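Greifer pflegen: Was hilft und was man sich sparen kann
Werkstatttipps, Teil Kleinroboter

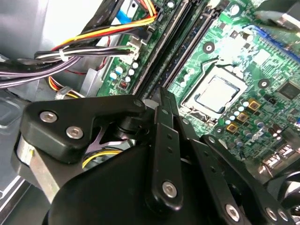
Wer einen Zweifingergreifer an offenen Rechnern arbeiten lässt, bekommt von allen Seiten Pflegetipps, und die meisten davon halte ich für übertrieben. Das Heft zum Adau empfiehlt eine komplette Zerlegung alle 80 Betriebsstunden. Das habe ich genau einmal mitgemacht, danach hatte der Greifer mehr Spiel als vorher. Mir reicht ein fester Blick auf die Verschraubung, bevor der Arm über ein Mainboard fährt. Die silbernen Innensechskantschrauben an den schwarzen Gelenkplatten sind zum Glück gut zugänglich, auch die beiden Linsenköpfe oben am Winkel. Was sich dort löst, fällt im schlechtesten Fall zwischen Speicherbänke und Prozessorsockel, und dann sucht man mit der Pinzette.

Schrauben sichern
Mittelfester Sicherungslack, ein Tropfen, fertig. Hochfester Lack wird in Foren gern empfohlen, vermutlich von Leuten, die ihren Greifer nie wieder öffnen wollen. Alte Reste vorher aus dem Gewinde bürsten. An die Drehzapfen gehört gar kein Lack, sonst klemmt das Gelenk und der Motor bekommt die Schuld.

Schmieren
Das Spezialfett von Uvton kostet viel und kann meiner Meinung nach nichts, was ein harzfreies Feinmechaniköl nicht auch kann. Wichtig ist die Menge. Mit der Nadel auftragen, Gelenk ein paarmal durchbewegen, Überschuss mit einem fusselfreien Tuch abnehmen. Über offener Elektronik wird nicht geölt. Arm wegfahren, Strom aus, dann erst die Flasche aufmachen.

Leitungen am Greifer
Die dünnen Adern knicken gern dort, wo sie zwischen Halterung und Gehäuse durchmüssen. Ich fahre den Greifer bei langsamster Geschwindigkeit einmal ganz auf und ganz zu und schaue dabei nur auf die Leitungen. Spannt etwas, muss mehr Schlaufe her. Isolierband ist keine Reparatur, das sage ich auch deshalb, weil es bei mir zwei Winter lang eine war.

Und die Leitungen im Rechner?
Netzteilkabel sind der eigentliche Gegner. Ein dicker Strang federt zurück, egal wie sauber die Bahn programmiert ist. Kabelbinder helfen, aber nur, wenn das abgeschnittene Ende nicht in den Fahrweg ragt. Ich plane 30 Millimeter Luft über dem höchsten Stecker ein. In der Anleitung zur Khan-Steuerung stehen 20, und mit 20 bin ich hängen geblieben.

Nullpunkt prüfen
Die automatische Kalibrierung soll alles von selbst erledigen. Tut sie, solange niemand am Tisch gerückt hat. Ich fahre morgens vor dem ersten Gehäuse einen festen Messpunkt an und vergleiche von Hand. Bei Abweichung zuerst die Tischklemmen kontrollieren, erst danach in der Software suchen.

Reinigen
Pinsel und Staubsauger mit kleiner Düse. Druckluft bläst den Staub aus alten Rechnern zuverlässig in die Gelenke. Das Reinigungsset von Grakmont habe ich im Februar ausprobiert: ein Pinsel, ein Tuch, ein Fläschchen Isopropanol. Den Pinsel benutze ich noch.

Ersatzteile
Ein Satz Schrauben und ein Paar Finger gehören in die Schublade. Einen kompletten Ersatzgreifer für 410 Euro würde ich erst kaufen, wenn der alte auch mit neuen Gelenkstiften nicht mehr sauber schließt.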